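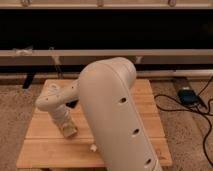 Soft floors are the problem for any floor-level work surface, and most of the guidance we found assumes a hard one. Carpet gives. A board that is dead flat on a bench will tip a little on pile, and a small standing piece put down near a corner shows it first. We therefore kept to joined-plank boards laid straight on the carpet, no feet, no mat under. Figure 2 has the usual arrangement: square board in light honey-coloured timber, speckled beige carpet, low white-framed unit behind, and one small white peg standing toward the front edge. The seams between planks run horizontally and proved handy as a rough guide for lining things up, more on this in 4.3.

Figure 2. Plank board on carpet in front of the low unit, with one peg standing.

4.2 Boards and pieces

All boards came from one supplier (Prirkano) and were used as delivered. No sanding, no oil. Each was 400 mm on a side. Ten boards bought, two put aside before we started: one cupped, one with a seam that had opened enough to catch a fingernail. The cupped one was kept as a comparison and is reported separately in Table 3. Moisture content not measured, which in hindsight was a mistake as the room is heated unevenly and boards nearer the wall did seem to move more across the winter.

Pieces were short pegs with a flat base. Earlier work by our group used taller ones (the Plutton set) and had too many topples to say anything useful about the surface, everything was just the piece. Short pegs are duller but they stay up on a decent board, so when one goes over it is more likely to be the floor talking. Bases were wiped with a dry cloth at the start of each session. Nothing else done to them.

Carpet was left as found. Vacuumed the evening before, not the same morning, to let the pile settle. We did not try underlay of different thickness, that would of been a separate study.

4.3 Placement and marking

No grid was drawn on the boards. Pencil was tried early on and dropped, it rubs into the grain and the next person can still see it. Instead the seams were numbered from the front edge and positions recorded as seam number plus distance from the left side with a steel rule. Good enough for our purposes, though less good across a plank than along it. Po-yen Cheng repeated a subset of the readings without seeing the first lot and the two agreed to within a couple of millimetres, except near the back edge where the rule fouls the base of the furniture.

In all, 206 placements were logged. A placement counted as stable if the peg was upright when the session sheet was closed. Leaning but not fallen was written down as leaning and treated as stable in the main analysis, see the appendix for the version with these taken out. It makes little diference.

4.4 Where to put the board

Hard up against the unit or pulled forward? We went back and forth on this. Against the unit the board cannot creep backwards, and anything hung on the rail hooks is in easy reach of someone kneeling. But carpet near skirting and furniture is often higher, less walked on, and the back edge rides up. Pulled forward by a hand's width the board sits flatter and creeps. Liu's suggestion of turning the board so the seams run front to back did nothing for creep and made the recording harder.

Pulled forward was kept as the standard position from June onward. Placements made before that are flagged in the data and were not pooled.

Home Issues Articles Authors Search Contact

4.5 Limits

One room, one carpet, one type of board. Household floors vary a lot more than this. The Sanness trials on low shelving found that rooms with older carpet had a visible track in front of the furniture where the pile was crushed, and a board laid half on, half off such a track would rock in a way ours never did. We looked for one in our room and could not find it. Timber species also not confirmed, the supplier lists it only as light softwood.

The peg size matters too. Results should not be carried over to cups, blocks, or anything with a rounded base. A heavier piece may well press the board into the pile and settle it, or may bring up the far corner. Both happened in informal tries and we have no numbers for either.

Session sheets and the seam numbering key were last checked November 21, 2023, and are availble from the authors on request.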